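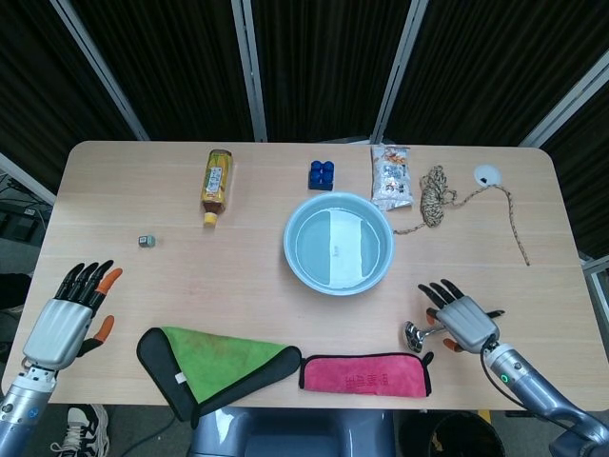

The Crossing

The ferry to Sturkar was meant to leave at 3 and at twenty past it was still tied up. My brother had gone to ask. I stayed in the car with Dad's chair strapped upright in the back seat and the heater going.

It was November and the light was already on its way out. There were six vehicles in the line. The one in front of us was a bread van from Taltden, and the driver had his feet up on the dash and was eating something out of paper.

My brother got back in and said it was the ramp. One of the hydraulic lines had gone and they were waiting on a man.

"Waiting on him from where?"

"Belley."

Belley was an hour off, if the road was dry.

He took his gloves off and put them on the dash over the vent. He'd driven the whole way from our place without stopping and I knew he wanted to be asked if he was tired, so he could say no. I didn't ask. We had been short with each other since the morning, when he found out I'd already signed the papers for the house.

It was a fair price. Björklund, who had the farm next door, had offered before the funeral and hadn't changed the number after, and that seemed decent to me. My brother thought we should have waited until spring. He thought a lot of things should wait until spring. He hadn't been the one going over every second weekend to clean the gutters and throw out the milk.

"You could've phoned," he said now, as if we were in the middle of it.

"I did phone."

"You left a message."

"Yes. That's phoning."

The bread van driver got out and walked down to look at the ramp, then walked back and got in again.

The chair was the only thing either of us had wanted. That was the silly part. There was a whole house of things over there, a piano, Mum's good plates, and both of us had asked for the same kitchen chair with the paint worn off the arms. I'd had it at my place since the summer, when Dad went into care and wanted something of his own to sit in. The home said it was a fall risk and sent it back with me. Now we were taking it over to the island to put it with the rest, so that we could go through everything fairly. Those were my brother's words. He'd made a list.

"How many things on your list?" I said.

"A hundred and five."

"There aren't a hundred and five things worth having in that house."

"I put the tools down separately."

I looked out the side window so he wouldn't see my face. A gull was standing on one of the bollards with its feathers blown the wrong way.

At half past four a white ute came down the hill and a man got out with a bag. People stood around him while he worked. My brother went down too, and I could see him holding the torch. He'd always been the one who held the torch. When we were kids Dad would be under the truck, or under the sink, and my brother would be crouched there with his arm out, not moving, for as long as it took. I'd be inside where it was warm. I used to think I had the better end of it.

I climbed over into the back, beside the chair, to get the thermos. The strap had slipped and one leg was digging into the seat. I undid it and turned the chair a bit and saw writing underneath, in pencil. It was in Dad's capitals. It had both our heights on it, or I thought it did at first, and then I saw it was just measurements. Seat, 18 inches. Back, 21. He must have been going to build another one to match.

I did the strap up again and sat there with the cup.

When my brother came back his hands were red and there was oil on his cuff. He looked at the empty front seat and then found me in the mirror.

"He says ten minutes."

"There's tea."

He reached back for it. I told him to look under the chair, and he got out again and opened the back door and bent down with his phone light. He was there for a while. Cold air came in around my ankles.

"You've got that lathe on the list," I said. "Does it work?"

"It did."

"Could you make one off that?"

He ran his thumb along the edge of the seat. "Not by Christmas."

"No."

"Maybe by spring," he said, and I let him have it.

They waved the bread van on first. It went down the ramp with a bang that carried across the water, and all the trays inside shifted at once. My brother shut my door, got in the front and started the engine. I stayed where I was, with one hand on the chair, and we drove on after it.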